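Research > Papers > Human-Robot Interaction
Filed under: Field Deployments, Public Demonstrations

4.2 The Saturday Open Day

The Girkside open day was not designed as an experiment, and it behaved accordingly. Navaratnam had advertised it as a chance to meet the Katau two-arm system at home, and 142 people signed in, 64 of them before lunch. We had printed 200 feedback cards. Menaka Sheikh kept the tally at the door and Nuwan Saha ran the table, where the day's task was unpacking and sorting food.
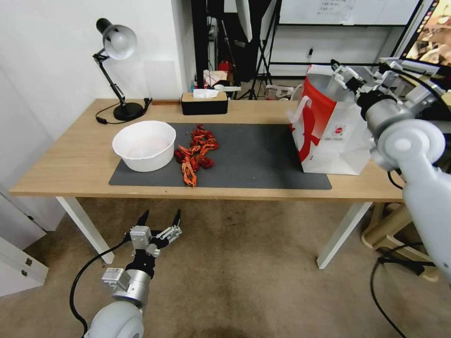 Visitors were told they could stay as long as they liked, which most took to mean until something happened. The crayfish drew more people than the arms did. Asked on the card what the robot was for, one guest from Vundcombe wrote "seafood," and we have coded this as a correct answer. Children stood closest and asked about speed. Adults stood farther back and asked about jobs, then about lunch.

Figure 3. Table layouts used at the open day. Upper: paper bag on the mat, beside the crayfish. Lower: bag off to the right, with a two-compartment clear container on the mat holding a white utensil and blueberries. 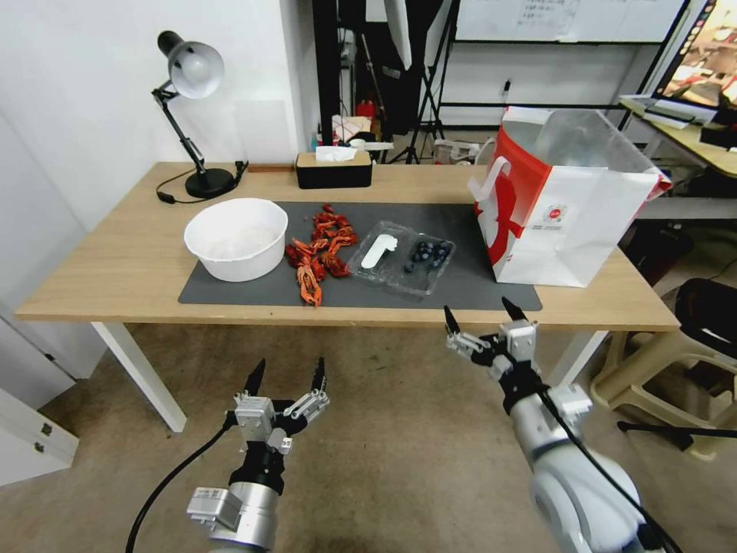

Comments on the container layout were longer and less kind. Several visitors felt that blueberries were showing off. Others offered spoken advice to the grippers, which have no microphones, and seemed pleased with the results either way. Saha logged this as "coaching" and, by mid-afternoon, had stopped correcting it. We return to the coaching remarks in Section 5, where they turn out to predict card ratings better than anything the robot did.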